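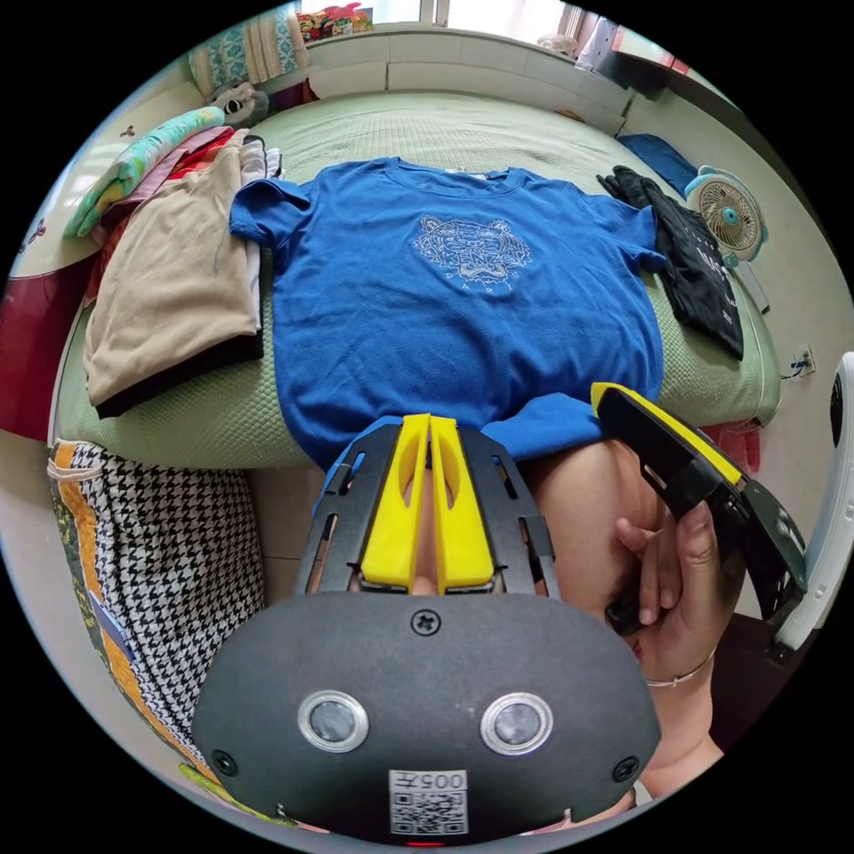 Camiseta azul con una cabeza de tigre bordada, extendida sobre la colcha.

El sacudidor de mimbre que viajó en una maleta

La fundadora de Losum me recibe un martes a primera hora, con café recién hecho y un bizcocho que, según me advierte, «ha subido lo que ha querido». Vamos a hablar de sacudidores de alfombras, esos de mimbre trenzado con forma de trébol que muchos recordamos colgados detrás de una puerta, y enseguida me doy cuenta de que la mañana se va a quedar corta.

«Mi abuela tenía uno que había sido de su suegra», me cuenta. «Los sábados sacaba las alfombras al patio y nos dejaba darles a los nietos, por turnos, y aquello era una fiesta. Acabábamos todos estornudando, y ella la que más». Cuando la familia dejó el pueblo, el sacudidor viajó en la maleta, atravesado en diagonal y envuelto en una toalla. Aguantó 27 años más, hasta que se le abrió el mango.

Buscó otro igual y no lo encontró. «Los había de plástico, que a la tercera alfombra se doblan, y los había de adorno, preciosos, pero les das un golpe en serio y se te deshacen en la mano». Así que se apuntó a un curso de cestería en el taller Imis, pensando en hacerse uno para casa y nada más. El primero le salió torcido - todavía lo conserva, y me lo enseña con un cariño que da gusto ver - y el cuarto ya se lo pidió una vecina.

De la cocina al taller

El primer año vendió 331 piezas, casi todas en mercadillos. El segundo fueron 467, y entonces tuvo que sacar las varas de la bañera, donde las ponía en remojo, y alquilar un local pequeño con una pila grande. «En casa lo celebraron mucho, claro, porque por fin se podían duchar a la hora que quisieran».

Hoy el mimbre se lo sirve Wovitz, en haces ya clasificados por grosor, y ella sigue trenzando a mano todas las cabezas. Le pregunto si no la han tentado con fabricar más deprisa y se ríe. «Una tienda me pidió 400 para antes de Navidad. Les dije que les podía hacer la mitad, y bien hecha. Al final se quedaron con esa mitad y este año han repetido, mira tú». 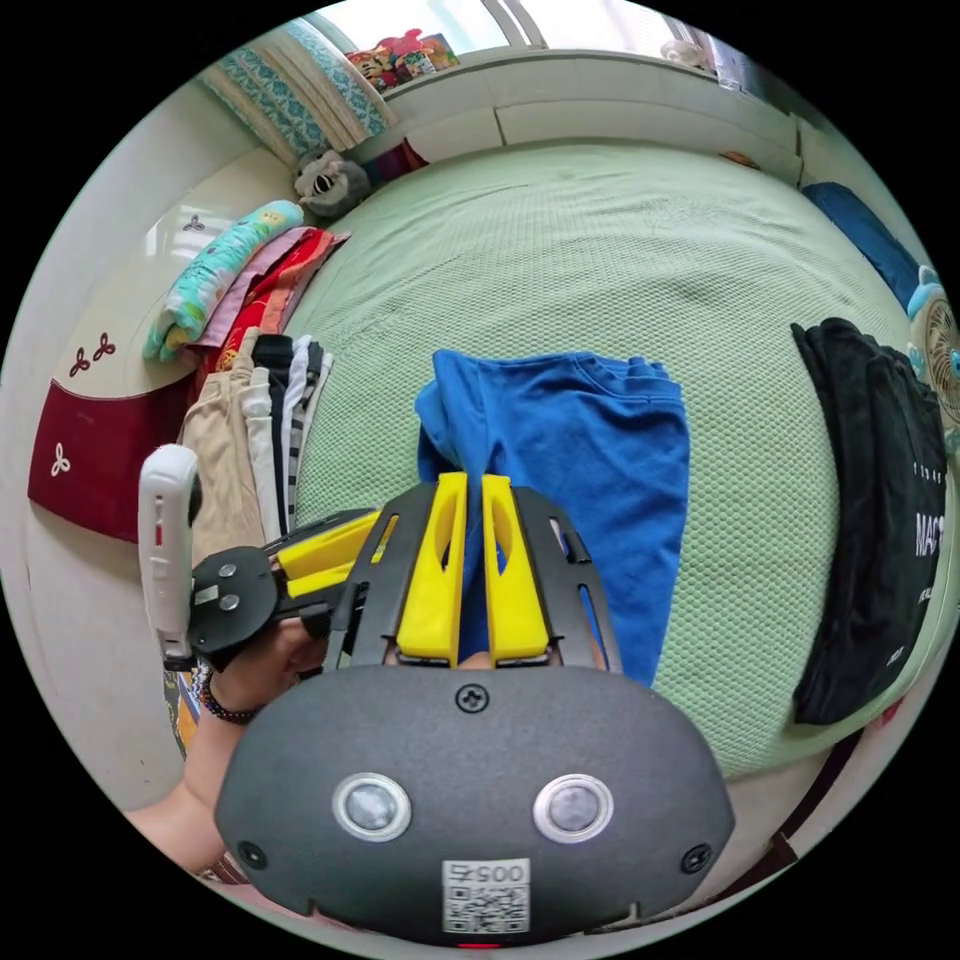

Cómo cuidarlo

Aquí se pone seria, que bastante le cuesta a una trenzar para que luego lo dejen al lado del radiador. «Colgado siempre, y un par de veces al año un paño húmedo y a secar a la sombra. De barniz, nada».

En noviembre presentará Lã, un modelo más ligero para mantas y cojines de lana, con el mango corto. Me deja probarlo con un cojín del sofá y salgo de allí con polvo hasta en las gafas y medio bizcocho envuelto en papel de aluminio.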